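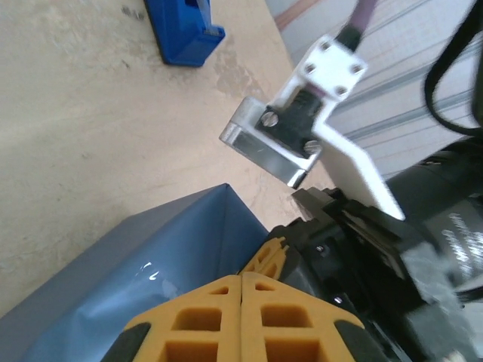 January, Kiltum workshop, collation notes on the Stostia biography

8 comments | 23 shares

Register no. 1579. Life of the owner of the Stostia, the daily paper, published by Driritz. Octavo, gatherings of eight, plain brown cloth, title on the spine only. The title page gives no year. A note facing it says the printing was limited to 200 copies, unnumbered. Our copy came in with the Juška books and has a Juška label inside the front board.

Started at 9:30. Went through leaf by leaf against the photocopy Rasmus Siliņa made of the other copy last fall. The photocopy is missing the index, so nothing after the last chapter has been compared yet.

Signatures run A to T with no J, as expected. Preliminaries are unsigned. Everything is in order as far as I, then K3 (pages 149 and 150) is a cancel. The stub shows clearly in the gutter between K2 and the new leaf, a narrow strip with a clean edge. K6, the other half of the original sheet, is still in place and sewn through the fold. The new leaf is pasted to the stub. Paper is close to the rest of the book but the chain lines don't match when held up to the light.

The photocopy has the other state of the page. Rasmus said in the fall that the two texts didn't agree and I thought he had mixed up his sheets. He had not.

Differences on page 149:

The uncanceled text says the owner wrote the attack on the harbor board himself, dictated it standing up, and had the night editor put his own initials to it. The night editor was dismissed when the board sued. Two sentences follow on what the family lived on afterward.

In our copy the article "appeared under the initials of the night editor, who left the paper that spring." The family is gone. The space is filled by a paragraph on the new presses and how fast they ran, which repeats page 131 almost word for word.

Page 150 is the same in both except for the first line, which was reset to take up the join.

So somebody objected after the sheets were printed and before this copy was bound. I don't know who. The preface thanks the owner's daughter for reading the proofs, but the same preface is in both copies, so it doesn't help.

Read the chapter through at lunch to see how the change sits. The author is hard on the man for most of the book and then goes soft for a page. With the old text back in, the later remark about "the affair of the initials" (page 212) makes sense. In our copy it refers to nothing. They must have missed it, or didn't want to pay for a second cancel.

Other points, for the catalog entry:

Page 88, "circulaton" in both copies. Page 203 is numbered 302 in ours and correct in the photocopy, so that was fixed or broken during the run. I need to see the actual book before I say which.

Portrait opposite page 64 is tipped in. Ours has its tissue guard, creased at the lower corner.

Pencil in the margins of 23 pages, all one hand, all in the second half. Mostly ticks. On page 177, beside the account of the strike, "no, the winter before." Left as is. Do not erase any of it.

Condition: front joint starting at the head, about what you would expect from the way these were cased. Text block sound. I would leave the joint alone until the catalog work is finished. The K3 paste is holding but dry along the top third and lifts a little when the page is turned. Put a slip in at K and wrote TURN SLOWLY on it.

Checked the Driritz trade lists we have for any mention of a correction. Three lists, nothing. The book is in the first as forthcoming, in the second at full price, and absent from the third.

To do:

Write to the holder of the other copy and ask whether there is a stub at K3. From a photocopy I can only assume not.
Get the index copied.
Ask Rasmus for his fall notes, including the ones he crossed out.
Look in the Stostia file for the night editor's name. The biography never gives it in either state.
Compare the type in the cancel with page 131 for damaged letters. The lowercase g in "running" looks chipped in both places.

Stopped at 4:15. Book back in its box, second shelf, with the photocopy under it.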